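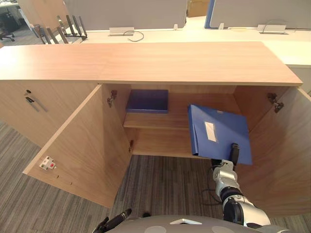
Catarina Arruda has argued that a shared workshop should not attempt a two-armed robot at all until it has one arm that can put the same folder on the same shelf all day. Her remark is often repeated by members of the Cluder workshop, where the machine known as Clerkar was built, and it describes the order in which the work was done fairly well.

Clerkar is a two-armed filing robot put together in a shared workshop from bought parts and parts made on site. It is meant to handle office supplies such as box files, binders and plastic folders, and to place them in ordinary furniture. The project was started by Rui Tavares, who had earlier built a single bench arm named Trunex. Much of the control software was carried over from that arm.

Construction

The arms were assembled and tested one at a time. Each ends in a two-fingered gripper. The right arm was finished first and used alone until it had made 200 placements, after which the left was bolted on. Cable routing took longer than expected. The first cable run was too short for a full reach to the side, and it was replaced in February with a longer one that leaves slack near the wrist.

The body shell went through 3 versions. The first two were hard to remove and made it difficult to get at the wiring. The current one comes off with a single tool.

Gripping

Folders are awkward objects for a gripper of this type. A plastic cover bends when it is held by one edge, and the far corner can swing into a door or a shelf. The builders tried foam pads and bare fingers before settling on thin rubber strips, cut by hand and glued in place. Grip force is set separately for each kind of folder – a setting that holds a full box file will crease an empty cover.

A slow approach is used for the last part of each reach. The arm stops short of the shelf, checks its position and then goes in. This adds time to every placement, and Tavares has said he plans to shorten the pause.

Working with furniture
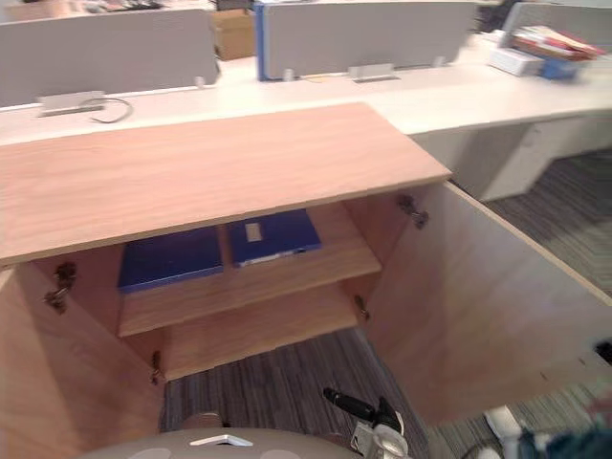 Shelf height is entered by hand before a session. The Selvanayagam method, named after a workshop member, takes the front edge of the top panel as the zero line and measures every shelf down from it. Open doors are treated as fixed walls, and the planner keeps the arms between them. In a cabinet with two shelves and two binders lying side by side on the upper one, the planner stores each binder as a flat box with its own height, so that a binder set further back than its neighbor does not upset the next reach. Labels are ignored.

The method does not cover drawers. A separate routine for them was begun and set aside after 33 trials.

Software and records

Clerkar keeps a plain text log of every reach, with the joint positions and the grip setting. The log is copied to the workshop's shared drive when the robot is switched off. Older entries from Trunex are kept in the same folder but use a different order of columns.

See also

Trunex
Cluder workshop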